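Lecture Notes 5: Keeping Animals on Farms, Disease Control and the Law of Closure

Gualtiero Gatti
August 2026

These notes cover the material on compulsory disease control in farmed poultry. They assume you have read the notes on licensing and on inspection powers. Definitions given there are used again without being repeated.

1. The problem

A state that permits a kind of animal farming usually holds two sets of powers over it. The first is regulatory. It sets stocking limits, housing standards, record keeping and transport rules, and it works through licenses and inspections. The second is emergency power, which allows an officer to restrict movement, seize animals and order them killed when a listed disease is found or suspected.

The two sets are written at different times, by different departments, and for different purposes. Regulatory rules are meant to last and are changed slowly. Emergency rules are meant to be used quickly and then lifted. Difficulty arises when an emergency measure has the effect of a permanent one. A farm that loses all its birds and can't restock for two seasons may never reopen. No law has banned it, but it has closed.

Campaigners, growers and ministries each describe this outcome in different terms. Part of the work in this unit is to separate the legal act from the description given to it.

2. Terms

Cull. The killing of animals under an official order for disease control. Slaughter for sale in the ordinary course isn't a cull, even when it is brought forward.

Suspect premises. A site where clinical signs or a first test give reason to suspect a listed disease. Restrictions apply from the time notice is served.

Confirmed premises. A site where the reference laboratory has returned a positive result.

Contact premises. A site linked to a confirmed site by movement of animals, people, vehicles, feed or equipment during the tracing window.

Control zone. An area drawn on a map around confirmed premises, inside which movement needs a permit.

Standstill. A ban on movement that applies to a class of animal everywhere in the territory, whatever the distance from a confirmed site.

Students often use "zone" and "standstill" as if they were the same thing. A zone is tied to a place. A standstill is tied to a species. A duck farm can be outside every zone and still be unable to move a single bird.

3. The order of events

The usual sequence is as follows.

A keeper or private vet reports signs. In most systems the duty to report falls on anyone in charge of the animals, including hired workers. Failure to report is an offense and also affects compensation (section 5).

An official vet visits and takes samples. Notice is served on the keeper at the visit. From that moment nothing leaves the site without written permission. This covers eggs, manure, used litter and carcasses as well as live birds.

The laboratory reports. If the result is negative, the notice is withdrawn in writing. A phone call doesn't withdraw it. There have been prosecutions of keepers who moved stock after a call and before the letter.

If the result is positive, three things follow: a cull order for the site, a zone order for the area, and a tracing exercise. The tracing exercise produces the list of contact premises. Whether contact premises are culled without their own positive result depends on the wording of the statute and on the official assessment of risk.

Cleaning and disinfection come next, in two stages. The first is carried out under official supervision and paid for by the state. The second is usually the duty of the keeper and at the keeper's own cost. Restocking can't begin until the second stage has been signed off and a waiting period has run.

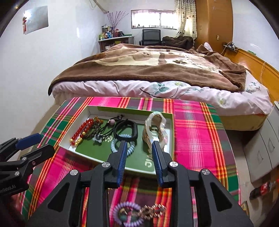
The waiting period is where most disputes begin. It runs from the date of sign-off and takes no account of the date of the cull. A keeper who delays the second stage through lack of money delays the start of the period as well. Some growers argue that this punishes the poorest sites. The reply from ministries has been that an earlier start date would reward a site for staying dirty.

4. Case study: the Cumside order

Cumside is a valley district with a large number of small duck and quail farms and one processing plant, Branero, which takes most of the birds. The facts set out below are those agreed by both sides in the later review.

In December, signs were reported at a quail farm in the lower valley. The first test was positive and the reference laboratory confirmed it. A cull order was served on the farm and carried out. A control zone with a radius of 5 kilometers was drawn.

Tracing showed that one Branero truck had visited the confirmed site and then collected from other farms on the same run, without a full wash between stops. The ministry treated every farm on the run as contact premises. It ordered a cull on each of them and didn't wait for test results. One of these farms, Pagano, held breeding ducks and no quail. Its owner refused entry. The officers came back with a warrant and the order was carried out.

Samples taken at Pagano on the day of the cull were later reported negative.

The owner brought a claim on two grounds. The first was that contact status required evidence of actual exposure, and that the truck's presence in the yard was not enough. The second was that the order was out of proportion, given that tests could have been returned in two days.

The claim failed on the first ground. The tribunal held that the statute defined contact by movement alone. Exposure was relevant to the decision to cull but had no bearing on the status itself.

The claim succeeded in part on the second ground. The tribunal accepted that officers may act before results are known. It found, however, that the file contained no written reason for refusing to wait at Pagano in particular. The same paragraph had been copied into each order, including a reference to quail, a species the farm didn't keep. The order was declared unlawful for want of reasons. The birds were already dead, so the remedy was limited to costs and a fresh valuation.

Points to note:

The decision is about reasons. It doesn't say that the ministry must wait for tests. Several newspaper accounts reported it in that way and should not be relied on in written work.

The status of contact premises was left untouched. A farm visited by a dirty truck is still a contact farm.

The tribunal gave no view on whether duck farming in the valley should continue. Protesters outside the hearing asked for an end to it, and growers asked for a promise that it would be protected. Neither question was before the tribunal.

5. Compensation

The general rule is payment at the market value of the animal immediately before the order. Three questions follow from this.

What is the value of a breeding animal? Meat value is easy to prove and low. Breeding value is higher and depends on records. At Pagano the first valuer used meat value because the hatch records had not been produced on the day. The second valuer accepted the records and the figure rose.

Are sick or dead animals paid for? In most systems animals already dead when the notice is served aren't paid for, and sick animals are paid for at a reduced rate. The purpose is to make early reporting worth more than late reporting. A keeper who waits loses value with each day of delay.

Is lost business covered? As a rule it isn't. Empty houses, lost contracts and wages paid during the waiting period fall on the keeper or on private insurance. Standard farm policies commonly exclude listed disease. This is the largest single reason that small sites close after an outbreak, and it is a matter of private cost which the emergency statute was never written to address.

Worked figures. A site keeps 200 breeding ducks. Two are found dead before notice is served. The owner is paid for 198. If 5 of those are recorded as sick at the official visit, they are valued at the reduced rate and the other 193 at full value. Set the working out in this order. Marks are lost each year by students who apply the reduced rate to the whole flock.

6. From emergency to ban

A ban on a type of farming needs primary legislation in most systems. It carries a phase-out date and often a payment scheme. An outbreak that falls within a phase-out period raises a specific question, namely whether a culled site may restock for the time that remains.

There are two approaches. Under the first, the license survives the cull and the keeper may restock until the end date. Under the second, the license lapses when the site has been empty for a fixed period, and no new license is granted. The second approach turns the cull into an early closure. Where it is used, the payment due under the phase-out scheme should be compared with the payment due under the cull order, as the two are calculated differently and a keeper normally can't claim both.

The Jemness bill takes the second approach. Read clauses on lapse and on double recovery before the seminar. MacPherson argues that lapse without a hearing is open to challenge on the same ground that succeeded at Pagano. His paper is in the reading pack.

7. For the seminar

Prepare a short written note on one of the following.

Whether a standstill can be lawful when no case has been found in the species it covers.

Whether the duty to give reasons is met by a standard paragraph if that paragraph is correct for the farm concerned.

Whether the second stage of cleaning should be paid for by the state.

Notes should cite the statute by section. Hand them in before the seminar starts.

Reading: Carter MacPherson, "Lapse and Restocking after Compulsory Slaughter," reading pack, item 2.

Comments

duckweed_r
In section 3 you say litter can't leave the site. Does that include litter that was already stacked outside the boundary fence when the notice was served?

G. Gatti
It depends on how the notice describes the premises. If the map attached to the notice includes the stack, yes. Check the map before the text.

Third row
The 193 figure assumes the sick birds were recorded on the official visit. What if the private vet recorded them the day before and the official vet didn't?

G. Gatti
The official record governs unless it is challenged. The private record would be evidence in the challenge.

M.
Item 2 in the pack is missing its last page.

Related notes
Lecture Notes 2: Inspection Powers and Entry Without Consent
Lecture Notes 3: Licensing and Stocking Limits
Lecture Notes 4: Transport Rules and Vehicle Washing
Lecture Notes 6: Protest, Trespass and Farm Access
Reading pack: corrections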